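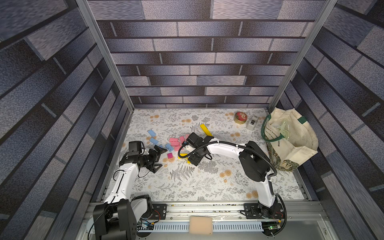
Filed under: Robots, Slow Hobbies

November 27, 2023

I've been spending my evenings teaching two arms to pick up blocks, and I have to say it's a lot more like teaching a toddler than I was ready for. You drive the pair by remote control, one in each hand, and everything you do gets saved, including the part where you hesitate over the pink ones because they've ended up in a heap again.

My friend Ivan Kushnir got me into this (he calls his setup Kalness, and I've stolen most of his habits along with the name of his folder structure). He told me to record 200 runs before I even thought about training anything. I'm at 7 good ones tonight, plus three I threw out because I bumped a yellow piece and then chased it all over the mat with the right gripper, which was great fun and no use to anyone!

What I'm learning, slowly, is to move the same way each time. Come in from the side, open the fingers early, wait a beat, then close. The blue blocks are easy when they're spread out. The pink ones lean on each other, and I keep going for the top one too fast.

Oh, and if you wrote to me asking about the wrist cameras, I haven't forgotten you. I want to redo the cable on the right arm first, probably in January, and then I'll write it all up.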